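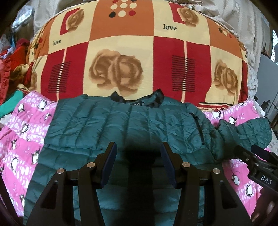 Sokum Garments, part 2

This is the second part of the Sokum recordings. It contains examples of people handling clothes at home with hand-held grippers, one in each hand. The data is meant for training policies that learn from demonstration. No robot arm was used in this part.

Contents

There are 2224 episodes from 20 homes. Jackets are the largest group, and quilted ones are kept under their own label, "puffer", as the padding behaves differently from a flat shirt. We asked people to work on a bed or a sofa and to leave their own blankets and pillows in place - patterned covers are welcome.
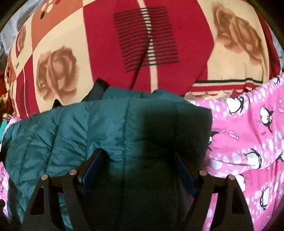
Photo: Plukeo / Sokum recordings

Each episode has a folder with the video of both grippers, the finger opening and a short text label. The label says which garment it is and what the person was asked to do, for example "fold jacket, sleeves first". Colour names were written by the annotators at Zavum, so teal, green and dark blue are not always used in the same way.

Known problems

The gripper often throws a shadow on the cloth, and shiny fabric can look much darker under it. We did not correct this. In 80 episodes the left and right videos start at different moments. They are listed in sync_issues.txt, and we advise to leave them out if you train with both hands.

Homes in the test split do not appear in the training split.

Contact: In-ho Baek, Plukeo. Please write the episode number when you report an error.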